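Section 4. Preparing and Maintaining the Desk Surface

This section applies to all Tirham desks with a light wood-grain top, including those supplied with the Neves drawer unit. It covers the first cleaning after assembly, the inspection of the top, routine care, and the treatment of minor marks. Assembly of the frame and legs is covered in Section 3 and must be complete before the steps below are started.

4.1 Before You Begin

The desk should stand in its final position with all four leveling feet in contact with the floor. Remove the protective film from the top and from the front edge. Film left in place beyond the first 17 days may leave a residue that requires more than one cleaning to remove.

You will need:

Two soft cotton or microfiber cloths, clean and free of grit
Lukewarm water
A mild liquid dish soap
The felt pads supplied in hardware bag 2

CAUTION: Do not use scouring powder, steel wool, melamine sponges, or any cleaner containing acetone or ammonia. These products dull the finish, and the damage cannot be repaired by polishing.

4.2 First Cleaning

1. Clear the desk completely. Lift objects off the top; do not slide them.

2. Wipe the entire surface with a dry cloth to pick up packing dust. Work from the back edge toward the front.

3. Add a few drops of dish soap to the water. Dampen the second cloth and wring it out until it no longer drips.

4. Wipe along the direction of the grain, using long, even strokes. Overlap each stroke slightly with the one before it.

5. Rinse the cloth in clean water, wring it out, and wipe the surface a second time to remove any soap.

6. Dry the surface at once with the first cloth. Pay attention to the cable opening and the corners, where water tends to collect.

NOTE: Water must not be allowed to stand at the seam between the top and the edge band. Repeated wetting at this point may cause the edge to lift.

4.3 Inspecting the Top

The inspection should be carried out in good light, by daylight if possible, and before any equipment is placed on the desk. Stand at the front edge and look across the top at a low angle, then repeat from each side. Scratches and soap film show most clearly where light falls directly on the finish.

The fine, wavy grain lines run roughly parallel across the top, and in places they bend upward into a shallow arch before flattening out again. The spacing between lines also varies. Under bright light the surface takes on a soft sheen, and the pale beige and honey tones look warmer and duller away from the light. These are normal features of the finish and are not covered by the warranty as defects.
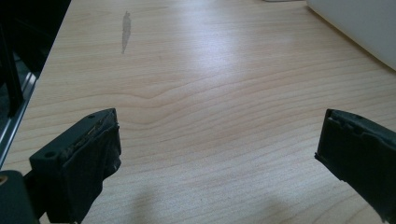 4.4 Placing Equipment on the Desk

1. Attach felt pads to the underside of any item with hard or unfinished feet, such as monitor stands, desk lamps, and letter trays.

2. Place the heaviest items over or near the legs. The load on the top, evenly distributed, must not exceed 194 pounds.

3. Route cables through the rear opening before setting down the monitor. If the Brurnon cable tray is fitted, confirm that no cable is pinched between the tray and the underside of the top.

4. Use a coaster under all cups and glasses. Hot dishes require an insulated mat.

5. Where a desk pad is used, choose one with a cloth or cork backing. Certain rubber and vinyl backings can stain light finishes over time - the stain is permanent.

CAUTION: Clamp-on accessories must be fitted with a protective plate on both faces of the top. Tighten by hand only.

4.5 Routine Care

Dust the surface weekly with a dry cloth. Clean it as described in 4.2 once a month, or more often if the desk is shared. Remove ink, coffee, and adhesive as soon as they are noticed. Ink that remains after washing may be treated with a small amount of rubbing alcohol on a cloth, tested first in an area that is out of sight. Wipe the treated area with clean water afterward and dry it.

Wax and oil polishes are not required. They do not penetrate the finish and will leave a film that attracts dust.

4.6 Reporting Damage

Chips, lifted edges, or deep scratches found during the first inspection should be reported to Trondeo Customer Service before the desk is put into use. Quote part number 467 for the desk top and include the date of delivery. Requests concerning office installations of several desks should be addressed to Rodrigo Cunha, Installation Support.

Section revised 15 July 2022. Replaces the January edition.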